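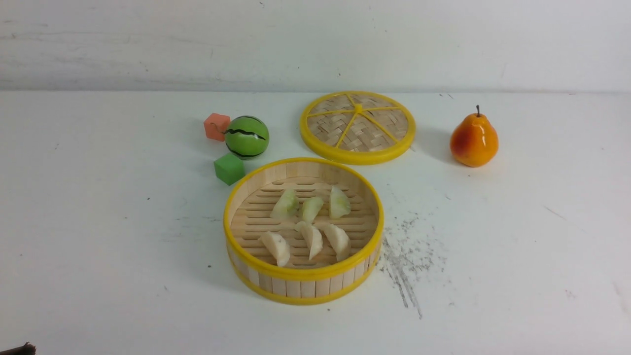 Fig. 4 – Dumplings in the bamboo basket, lid off, behind it.

## 4. Steaming with the Serkero base

Read section 3 first if the base is new. Base must be flat, on a heat-safe surface, cord clear of the sink.

### 4.1 Fill and start

1. Unplug the base. Lift off the ring adapter.
2. Pour in 400 ml cold water. Fill line is on the inside wall, marked MIN / MAX. Stay between them.
3. Refit the adapter – tabs down, quarter turn till it clicks.
4. Plug in. Light goes amber.
5. Press STEAM. Wait for the green light before the basket goes on.

**Note:** hard water area? Use filtered. Scale on the plate slows everything down, see 6.2.

### 4.2 Load the basket

1. New basket: rinse, then steam it empty once. Gets rid of the dusty smell.
2. Line with parchment or cabbage leaves. Punch a few holes in the parchment.
3. Leave gaps between pieces. Dough swells.
4. Set basket on the adapter. Lid on.
5. Turn the dial to your time. Chart below.

| Food | Minutes |
|---|---|
| Dumplings, fresh | 9 |
| Dumplings, frozen | 13 |
| Buns, small | 12 |
| Broccoli | 6 |
| Fish fillet, thin | 8 |

Times are for one basket. Stacking 2 baskets: add four minutes and swap top and bottom halfway thru.

**CAUTION:** Steam burns. Open the lid away from your face, far side first. Use mitts. Never reach over a running base.

**CAUTION:** Do not run dry. If the base beeps three times, switch off, wait five minutes, then refill. Cold water on a hot plate can crack the coating.

### 4.3 Finish up

1. Press STOP. Unplug.
2. Basket off, onto a rack or plate.
3. Let the base cool before emptying. Pour out from the notched corner.
4. Wipe plate with a soft cloth. No scouring pads.
5. Basket – warm water and a brush, no soap, no dishwasher. Air dry fully, lid seperate. Stored damp it will mold.

### 4.4 Adapter sizes

Tomar ring fits the small basket. Dulley ring fits the large. Don't force one onto the other, the tabs snap. Replacement rings are sold through Vindura, order code 135 for small. Large ring code still to be confirmed.

Plate weight limit not yet in this draft – do not stack more than 2 baskets untill it is.

Rev. 2024-12-06, B. Kashyap. Time chart replaces the one in the May printing.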